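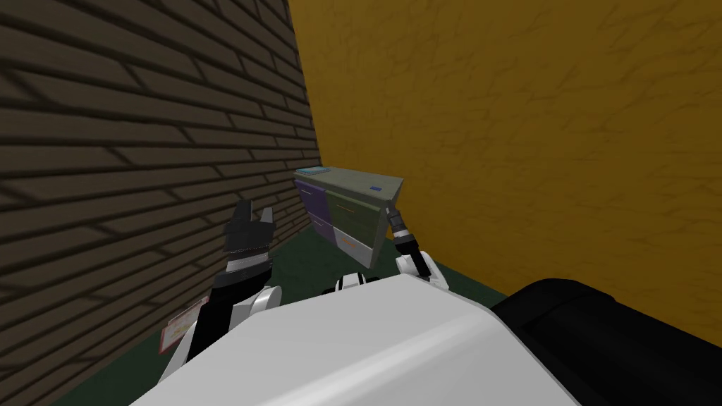
Simulated furniture task: left gripper open, right arm at the raised end of the chest.

Skamska Working Rules for Two-Armed Robots
Progress report to the Ostorcombe Fund
19/02/2018

1. Purpose of the work

The grant pays for a set of working rules for robots that move and handle household goods near walls, furniture and people. The rules are written for small firms that have no safety department of their own. We test each rule in simulation first, and only those that hold up go forward to trials on a real machine at Vidmar.

2. Work done in this period

The draft now has 39 rules, grouped under approach, contact, lifting, release and stopping. At the last report the lifting group was a list of headings. It is now written out in full and has been through one round of comment from the workshop staff at Vidmar.

Every rule in the contact and lifting groups has been run 100 times in the simulator with changes to floor grip, load weight and starting position. The total for the period is 2000 runs. Results are stored with the version number of the rule they were run against, which we did not do before and which cost us time last year when wording changed.

The furniture task has been the most useful. The chest stands close to where two walls meet, so the arms have little room on either side. Our old rule said that a free arm should be "kept clear". Readers took this in different ways: some parked the arm low, some held it out to the side. The new wording is:

Rule 14. While one arm bears a load, the other arm shall be held still or shall support the same load. It shall not start a separate task.

Rule 15. Loose items on top of a piece of furniture shall be removed before it is tilted. If they cannot be removed, the tilt shall be limited and the speed halved.

Rule 15 was not in the plan. It came out of the furniture runs, where the chest has a thin flat item lying on its top, and it will need its own tests before we can give a figure for the limit.

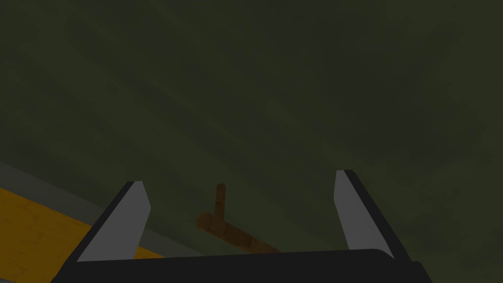 Simulated small-part task, seen from behind the gripper.

The approach rules deal with what a gripper should do before it touches anything. Rule 6 asks for a pause once the object lies between the fingers and before they begin to close, so that the position can be checked against the plan. For the check we use small wooden parts of awkward shape. With an upright post on a longer bar, as in the part between the open fingers, the operator has to say which piece is to be gripped, and the draft now requires this to be written down beforehand. A raised or edged surface near one finger, such as the yellow board on the left, must also be entered in the plan as a possible point of contact.

3. Problems

The Pastine force model we use for finger contact gives readings that are too low on narrow parts. We have marked 33 runs as unsafe to rely on and will repeat them with the corrected settings. None of them affects the lifting group.

Comments from outside readers were slow to arrive. Several asked for fewer cross-references, and we agree -- the stopping group in particular sends the reader back and forth too often.

4. Next period

Repeat the marked runs.
Test Rule 15 and set the tilt limit.
Rewrite the stopping group so that it can be read without the others.
Begin trials at Vidmar on the approach rules.
Send the second full draft to the Fund in June.

5. Spending

Spending is within the agreed budget. The money set aside for travel has not been used, and we ask the Fund's permission to move it to machine time at Vidmar.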